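FOR IMMEDIATE RELEASE
Feb 16, 2019

Bedding Watch Group Questions "Sleep-Active" Comforter Claims

GOLUSANO - The Golusano Household Goods Forum today asked bedding seller Skinora to show its evidence or drop its claim that a quilted comforter can help people fall asleep faster. The company's sales pages promise that sleepers will drift off "up to 12 minutes sooner." The Forum has asked for the study behind that number and has so far received a brochure.

"A brochure is a nice thing to get in the mail," said Solène Sabatier, who handles product claims for the Forum. "It doesn't tell me who slept under what, or for how many nights."
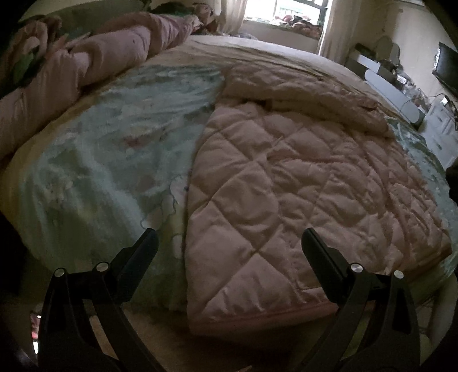 Skinora's brochure cites a survey of 732 customers. All of them had already bought the comforter, and they were asked to guess how long they used to lie awake. No one in the survey was given an ordinary comforter to compare. The Forum also notes that the word "clinical" appears on the cover and nowhere else.

The price deserves a second look too. A queen-size Skinora comforter sells for $200, and the matching loungewear is extra. Shoppers are told the special fill, sold under the name Gokance, "responds to the body." The brochure does not say what Gokance is made of.

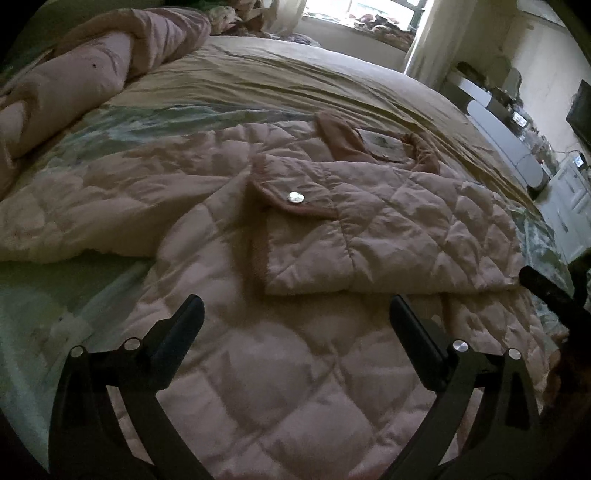 Forum adviser Mathis Leclerc said a cool, dark room and a regular bedtime cost very little. "If people like the comforter, fine, they should buy it," he said. "I'd just like to know what the extra money is paying for." 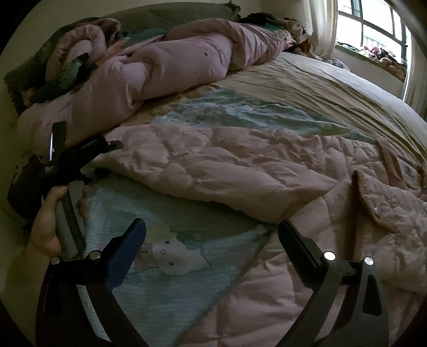 2 min read

The Forum has sent Skinora nine written questions and wants replies by May. It will publish whatever comes back, including nothing. Shoppers who bought the comforter because of the sleep claim are asked to keep their receipts and a copy of the ad.

Media contact: Solène Sabatier, Golusano Household Goods Forum, Hsueh Building, Golusano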